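Calha de zinco a pingar nas emendas – vale a pena reparar ou troco tudo?

Colocada em 28/5/23 na secção Telhados e Coberturas
873 visualizações

Andor Kozma
Boa tarde a todos, e desculpem já o testamento. Comprei há pouco tempo uma casa de aldeia que era dos tios da minha mulher, com uma calha de zinco a toda a volta do telhado. São 24 metros ao todo, contando os dois lados compridos e o troço pequeno por cima da cozinha. Este inverno começou a pingar em 3 emendas, sempre do lado norte, e a parede já tem uma mancha verde que me tira o sono.

Pedi um orçamento à Rultlow para trocar tudo por alumínio lacado e deram-me 1.045 euros, sem contar com os tubos de queda. Não digo que seja caro, mas a calha parece-me sã no resto e custa-me mandar fora uma coisa que o tio Ernesto pôs com tanto gosto. O meu cunhado jura que com uma bisnaga de silicone se resolve numa tarde. Será? E se for para soldar, um amador com paciência consegue, ou é deitar dinheiro ao vento? Queria ter isto arrumado em junho, antes de irmos para fora.

Obrigado desde já a quem tiver pachorra de ler até ao fim!

pingadeira_do_monte
Olá Andor, e parabéns pela casa! Trabalhei muitos anos em chapa, primeiro numa oficina pequena e depois na Pundero, e calhas de zinco com emendas abertas vi mais do que queria. Se a chapa está sã, eu reparava.

Primeiro suba com uma escada bem apoiada, limpe as folhas e a terra e passe a mão pelo fundo. Se sentir a chapa fina, ou se houver furinhos espalhados, então dê razão à Rultlow e troque. Se o mal está só nas emendas, é a solda antiga que abriu com as dilatações, coisa muito normal numa calha comprida.

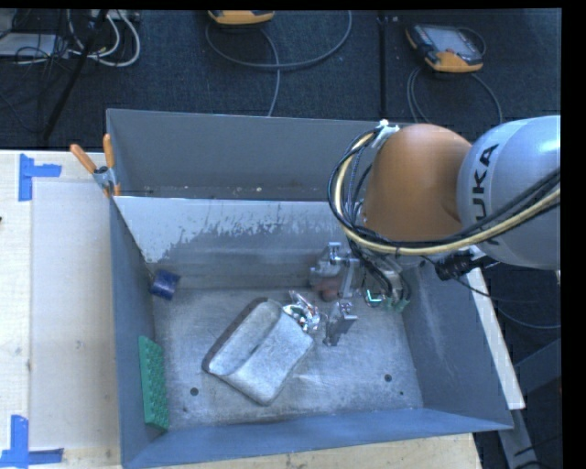
Braço KUKA com a garra dentro de uma caixa metálica cinzenta.

Para soldar, raspe a solda velha e limpe o zinco com palha de aço até ficar claro, uns bons dedos para cada lado da emenda. Depois decapante próprio para zinco, ferro de soldar bem quente (ferro, nunca maçarico directo, que o zinco derrete num instante e fica com um buraco maior do que a emenda) e solda de estanho em vareta. Vá devagar e deixe-a correr para dentro da junta. No fim lave tudo com água, para tirar os restos do decapante.

Treine antes num retalho, em cima da bancada. A minha primeira emenda ficou uma vergonha, e a quinta já o mestre a deixou passar – portanto não desanime. E veja também a inclinação: deite um regador de água na ponta mais alta e repare se fica alguma poça parada. Muitas vezes o suporte cedeu e a emenda é que paga.

Brophy
silicone dura um inverno, dois com sorte. depois para soldar por cima é um castigo porque a solda não pega onde houve silicone. se não quer soldar há fita butílica com alumínio, eu uso a da Erkosico na garagem e até agora nada

Andor Kozma
Muito obrigado aos dois! Subi esta manhã e o fundo está rijo, mas há um suporte torto mesmo ao pé da emenda pior. Vou endireitar esse primeiro e comprar um retalho de zinco para treinar. O cunhado ficou um bocadinho ofendido por causa do silicone, mas já se ofereceu para segurar a escada.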